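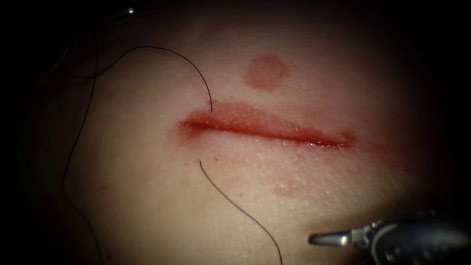 Suturing practice, month three

I have moved from foam to a skin-like practice surface, and the notes below are mainly for my own reference. Witold Tomaszewski asked for them as well, so they go here and not in the notebook.

The exercise is a straight linear incision closed with simple interrupted stitches in black thread. Black shows up well against pale material and the loose ends are easy to find when it is time to trim. I tried a blue thread from Markutell in February and went back after one reel. It was stiffer off the packet and kept the shape of the card it was wound on.

Lighting made more difference than I expected. I now work with one lamp aimed at the centre of the work and the rest of the room dark. The drop in light towards the sides is steep, but a straight cut needs only the middle, and the shadow inside the slit makes its depth easier to judge. With the ceiling light on as well, the surface looks flat and I tend to place the needle too close to the edge.

Notes on technique:

Needle entry should be at a right angle to the surface. If it goes in at a slant the bite is shallow, and the edge rolls inwards when the knot is pulled down.

The two edges are seldom alike. If one sits higher than the other, take a slightly shallower bite on the high side and a deeper one on the low side. I had this the wrong way round for the first 5 sessions.

Place the first stitch at the middle of the cut and then halve the remaining gaps. Working from one end leaves a pucker at the other.

Knots go to one side of the line, all on the same side. Tension should bring the edges together and stop there. Most of my early knots were too tight — the surface creased between stitches and the line went wavy.

The tapered end of a cut is harder than the middle. There is little depth to hold the needle, and a stitch placed too near the tip pulls it out of line. I leave the last few millimetres alone.

Storage: instruments are wiped, dried and kept in a Flaleden tin with the lid off overnight. Thread stays in its packet until needed.

Next month is the vertical mattress stitch, starting again on foam. I still need to order needles.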